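Putting the old wagon back on the road

2025-12-27

The wagon passed its inspection in Isville this week, so it's legal again after 14 months under a tarp. I said I'd write up what it needed, mostly so I have a record of it somewhere other than the back of an envelope.

It's a 2000 model, two-litre, manual, with a tow bar I have never used. I parked it when the clutch started slipping and then kept finding other things to do. By the time I pulled the tarp off, the battery was dead, the rear brakes had seized on one side and something had chewed through the washer hose.

The battery was simple. The brakes took a weekend. The drum on the driver's side would not come off until Saturnino Arroyo came over with a proper puller and a bigger hammer than mine. The shoes had rusted to the drum in a neat band. I replaced both sides, plus the wheel cylinders, and bled the whole system with fresh fluid. The pedal is firm now, firmer than I remember it being when I bought the car.

I didn't do the clutch myself. I don't have a hoist and I'm not lying on cold concrete with a gearbox on my chest. Teresa Sadowski at Ogunleye Motors did it in two days, along with the rear main seal, which was weeping. She also told me the engine mounts were tired. I've left those for February.

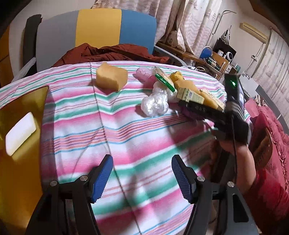
Tires were the next decision. The old ones had plenty of tread but the date codes said otherwise, and there were cracks in the sidewalls. I priced four sets and went with the Zeltik all-seasons, mid-range, nothing fancy. They are louder than the old ones on coarse pavement and a lot better in the wet. I've only driven them on cold, rainy roads so far, so I can't say how they'll go in deep snow.

The heater still blows lukewarm. I flushed the core both ways and got a bucket of brown water out of it, which helped a bit. I suspect the thermostat is stuck open, as the gauge sits low on the highway and only comes up to the middle in traffic. A new one is cheap and I've ordered it.

The first real drive was out to Bruradance and back, 100 kilometres of two-lane road with one decent hill. No slipping, no smells, no warning lights. There is a vibration through the wheel above 90 that I'm putting down to balancing — the shop will redo it for free if I bring it in before the new year.

Still on the list are the engine mounts, the thermostat, the driver's window that drops crooked, and the washer hose, which I've patched with a bit of fish tank tubing for now.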